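Folding laundry on the bed, quick version

Clear the middle of the bed first. One piece out at a time, laid flat, sleeves pulled straight. Finished stuff goes in a stack off to the side.
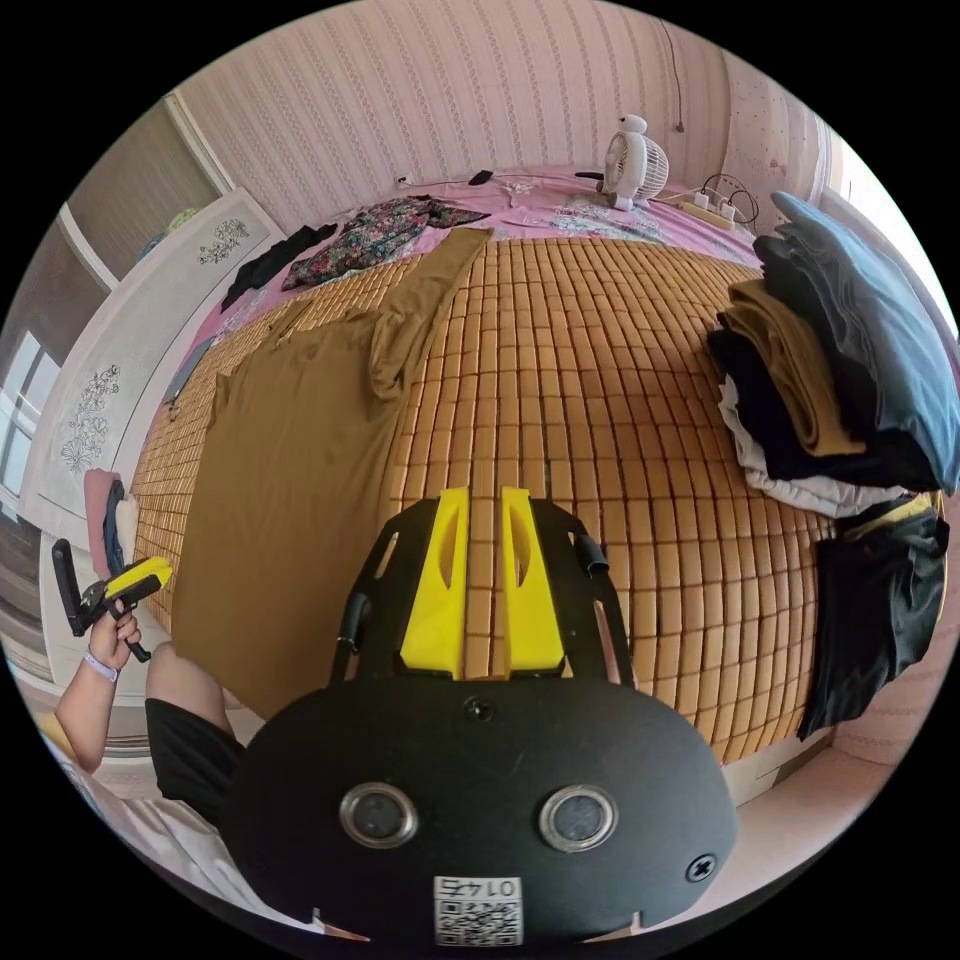 Shoaib Jadoon says he sorts by drawer before folding anything, saves 5 minutes. Fair - do that if your pile is huge.

Now the wrinkly ones. Grab, pull out toward the edge, smoth down, fold lengthwise.

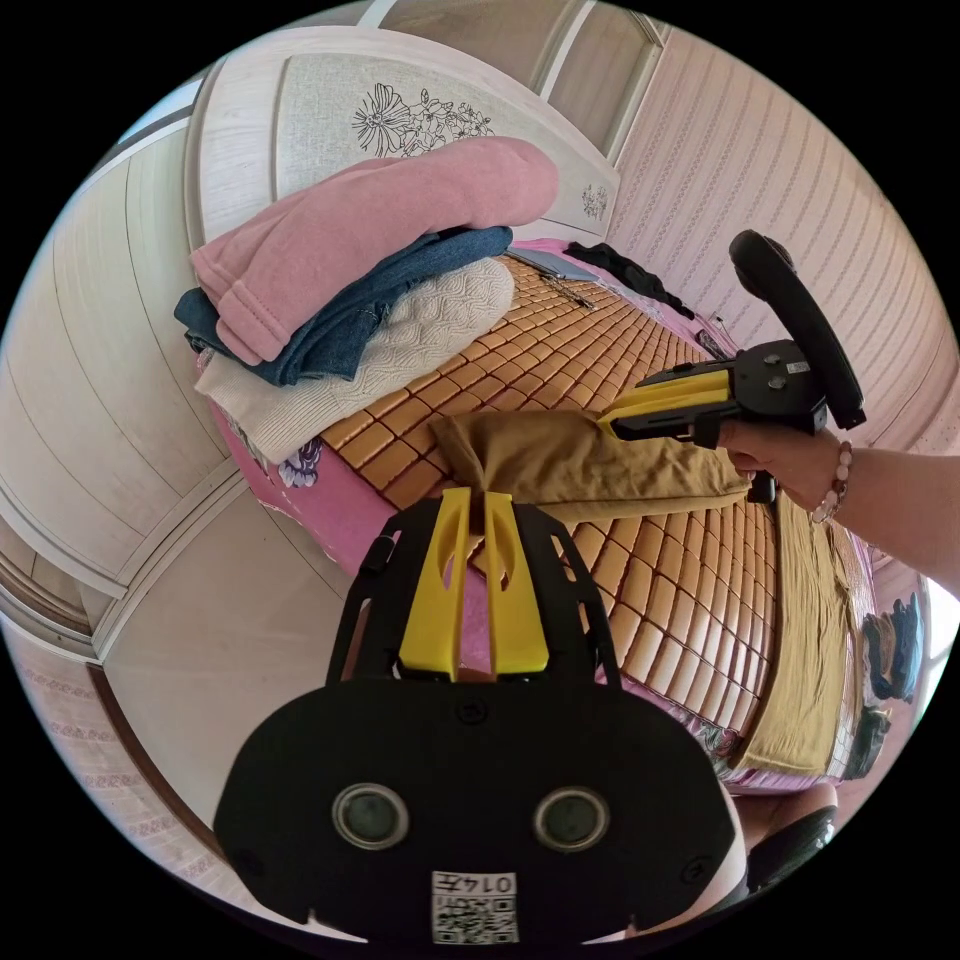 Tan cloth on the mat, folded stack up by the headboard

Shirts: lift by the corner, let it hang a sec. Lay back down, sides in, then bottom up.
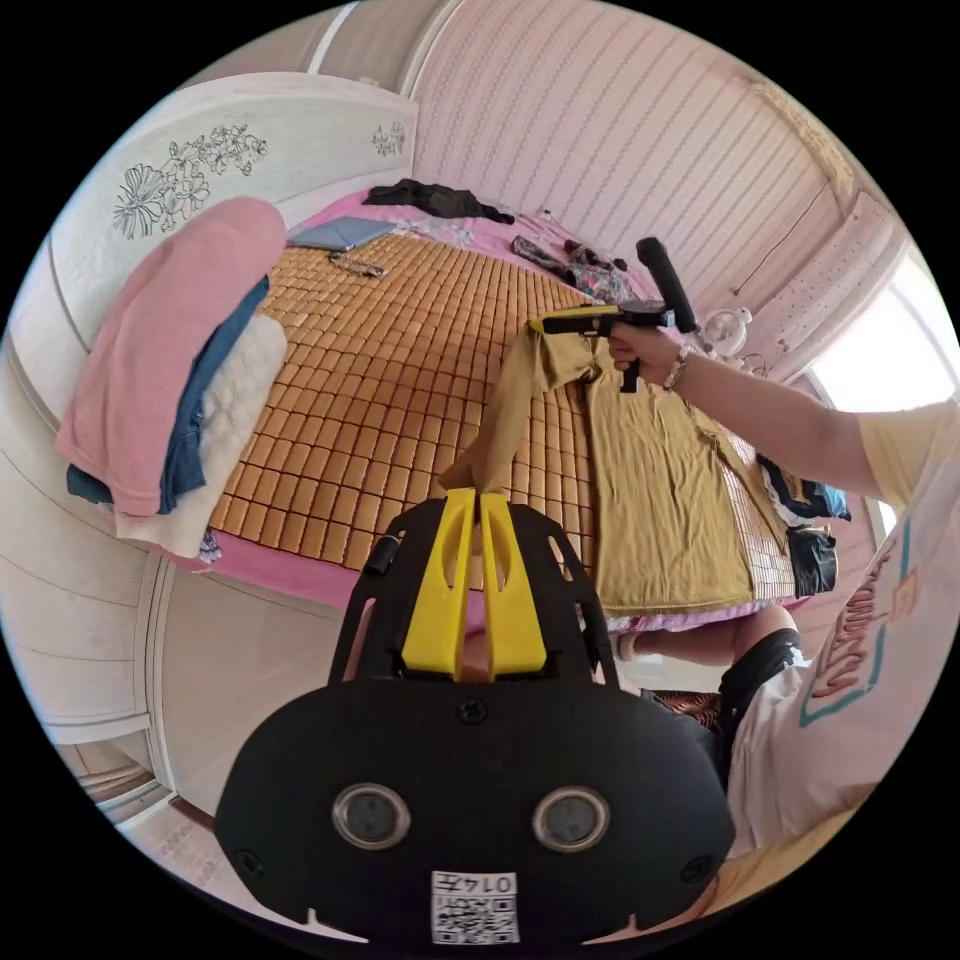
Stacking

Heavy things on the bottom. Jeans, knits. Dont go too tall - it tips.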